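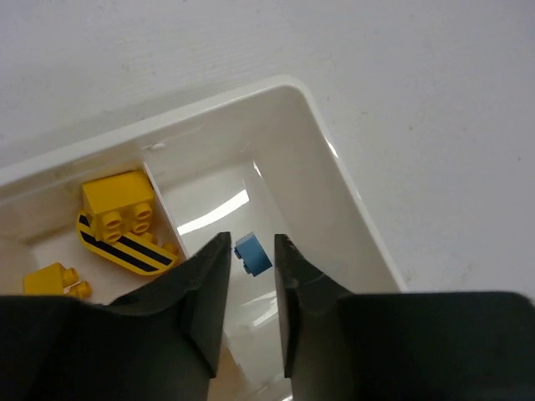

By Ritu Nishad
Posted 15/02/2019 in Storage and Cleaning

Plastic tubs do most of the sorting in our house. They hold the pegs, the potatoes, the kids' bricks and half the contents of the shed. They're cheap and they last for years if you treat them properly, but they go yellow, hold smells and crack at the corners if you don't. These are the things I do with ours.

Washing a new tub

Wash it before you use it, even if it looks clean. Warm water and a squirt of dishwashing liquid will do. Peel the price sticker first. If it leaves glue behind, rub in a little cooking oil, leave it while you have a cuppa, then wipe it off with a soapy cloth. Eucalyptus oil is quicker, but it can dull some plastics, so try a dab on the base.

Don't use the green side of the scourer. It leaves fine scratches that hold grime, and a white tub never looks white again after that.

Stains

Tomato and curry stains come out of white plastic in the sun. Wash the tub, leave it damp and put it on the lawn for an afternoon. Bring it in at night. Plastic left out all summer goes brittle, and I've lost a good peg tub that way.

For anything the sun won't shift, mix bicarb soda with enough water to make a paste and spread it on with your fingers. Leave it for an hour and rinse. For a big tub I use a bucket with 1000 ml of warm water and two tablespoons of bicarb, and let it soak overnight.

Texta on plastic usually comes off with methylated spirits on a cotton ball. Open a window.

Smells

Onion and garlic are the worst. Scrunch up a few sheets of newspaper, pack them in and leave the tub somewhere dry for two or three days with the lid on. If there's still a smell, change the paper and go again. Vinegar works too, but you then have to get rid of the vinegar smell.

Shallow or deep

I buy shallow tubs for anything small. In a deep tub the small things go to the bottom and the whole lot gets tipped out to find one. Deep tubs are for blankets, balls and dog food.

Measure the shelf before you go to the shops, and measure at the narrowest point. Ours is 54 cm wide at the front and 28 cm deep, but there's a bracket at the back that takes up more room than you'd think. I came home with four Lestden tubs that would only go in sideways. They now live under the laundry sink.

If you're buying several, get them all the same. Mixed brands don't stack — the rims catch, and the top one slides off when you open the cupboard.

Sorting building bricks

We tried sorting by colour and it lasted a week. Sorting by type is easier to keep up: plain bricks in one tub, flat pieces in another, wheels and people in a third. Pull joined pieces apart before they go back or they'll stay that way for good.

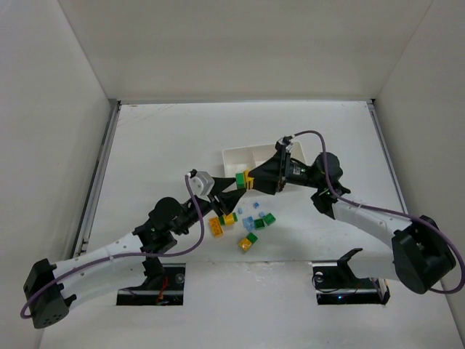
Green and yellow bricks, still joined.

For two bricks that are stuck fast, rock them along the long side with your thumbs. A plastic separator tool is better if you have one. Keep them out of your teeth and don't use a kitchen knife, which chews up the edges and can slip.

To wash a lot of bricks, put them in a mesh laundry bag and swish the bag in a tub of lukewarm soapy water. Rinse well and spread them on an old towel. Turn them over after a few hours to let the water out of the undersides. Anything with a sticker, battery or motor gets wiped by hand with a barely damp cloth. Don't put bricks in the dishwasher or near a heater.

Labels

Masking tape and a pencil. I've bought label sets, including the Wumus clip-on ones, and they fall off or the tub ends up with something else in it. Tape comes off in a second and you write a new one. Put the label on the short end, where you'll see it once the tub is on the shelf.

Cracks

A small crack in a tub for dry things can be held with cloth tape on the outside. Drill a tiny hole at the end of the crack first to stop it running further. Don't bother with a cracked tub that has to hold water or food. Ours go to the garden, with a few more holes drilled in the base, and grow parsley. Sow it in August if your frosts are light, and leave it a few weeks longer if they aren't.

Next time: getting candle wax out of a tablecloth.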